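4 min read

Slide 7 - Trevwood/Billiveck, deal terms

- All-cash offer, $507 million including net debt. Premium of 30 per cent to last close.
- Billiveck holders vote in December. Threshold is two-thirds of votes cast.
- Financing: term loan plus cash on hand. No equity raise.
- Umley licensing unit sits outside the perimeter. Expect a question on this - answer is on slide 4.
- Break fee is mutual. Don't read out the schedule.
- Pause, then go to labour costs.

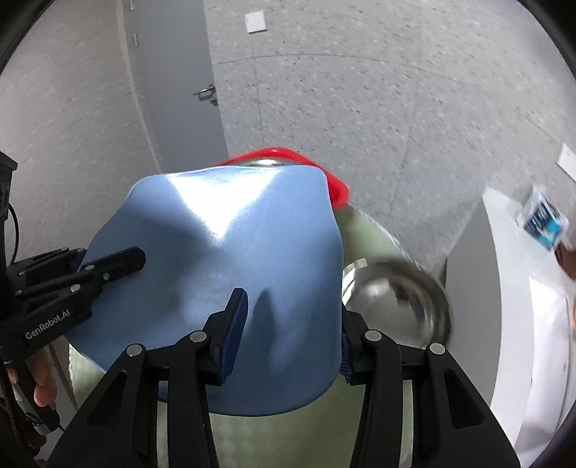

Light blue fabric held between the gripper's jaws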